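Hunach Puts Its Gripper Comparison Out in the Open, and Yes, Our Own Finger Pads Lost a Round

By Parviz Taheri
May

DALLADSTEAD. I run the gripper bench at Hunach, and I've been asked to write this release myself, which means you're getting it in my words and with more brackets than our press people would like. The news is this: we're releasing the full results of our spring gripper comparison, along with the simulated test setup we used to get them, and anybody who wants to run the same trials on their own hardware model can download the lot free of charge.

We compared three sets of fingertips on one two-finger gripper. The first set is our own flat pad, the one we've shipped for years. The second is a curved pad from Zarei, a small shop here in Dalladstead that makes very nice soft parts and was brave enough to let us publish whatever came out. The third is a ribbed pad we drew up over the winter and weren't sure about at all. Every set went through 138 grasps in simulation, with the same object list, the same starting positions and the same controller settings. No tuning between sets! I had to sit on my hands a couple of times.

Why do this in simulation first? Mostly because I'm tired of comparing grippers by feel. You swap the pads, you change the grip force a little without thinking, somebody nudges the table, and by lunch you're arguing over a difference that might be the table. In the simulator the table stays put. We can replay any grasp from any camera position and look at the exact moment a part starts to slide, and we can hand that replay to somebody who disagrees with us (at Hunach there's always somebody).

So, the results. The Zarei pads held on through the shake test in 134 of their 138 grasps, the best score of the three, and I've already called them to say congratulations. Our ribbed pads came second. The flat pads were perfectly good on boxes and blocks and then had a rough time with small round things, especially when the object went in at an angle. I've been telling customers for years that flat pads are fine for nearly everything, so I've had to eat a little crow there.

The camera part surprised me more. We ran each set with a fixed overhead camera and again with one mounted near the wrist, looking out past the fingers. I expected the wrist view to win everywhere, and it didn't. It was great for the last bit of the approach, when you really want to know where the object sits between the pads, but the fingers themselves hide a lot, and with hard shadows across the table the controller sometimes took a dark patch for part of the gripper. The overhead camera was steadier on the way in and much less helpful at the end. Our next round will use both together, with a handover between them, and I can already tell that choosing the handover point is going to eat my summer.

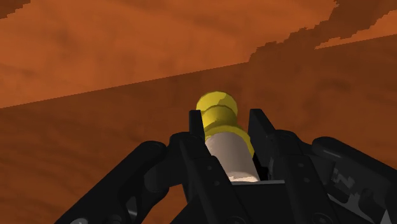 Small objects are where I'd like help from other labs. Our list has 20 shapes on it, and 9 of those are things you could lose in a coat pocket. They caused most of the arguments. A part that tips over a few degrees as the fingers close can still be a good grasp if you only want to carry it to a bin, and a useless one if you have to set it down upright. We scored both ways and we're publishing both columns, so please don't quote one without the other!

A few practical bits. The download includes the object models, the grasp list, the controller settings and the replays for all three pad sets. You'll need your own simulator, and if your gripper opens at a different width than ours you'll have to change the approach distances, which are all in one plain text file near the top of the folder. I wrote the notes that go with it and they're a bit rambling, sorry, but the numbers have been checked by somebody more patient than me.

The real-world half of the comparison starts next at our Hingate workshop, with the same pads and the same list. I fully expect some of the rankings to move once friction gets a vote, and we'll publish those results too, whichever way they go. Zarei will have its own people at the bench for that part, and visitors who'd like to bring a fingertip design of their own are welcome to write to the bench team at Hunach and ask for a slot. Mornings are best, the coffee is better before ten.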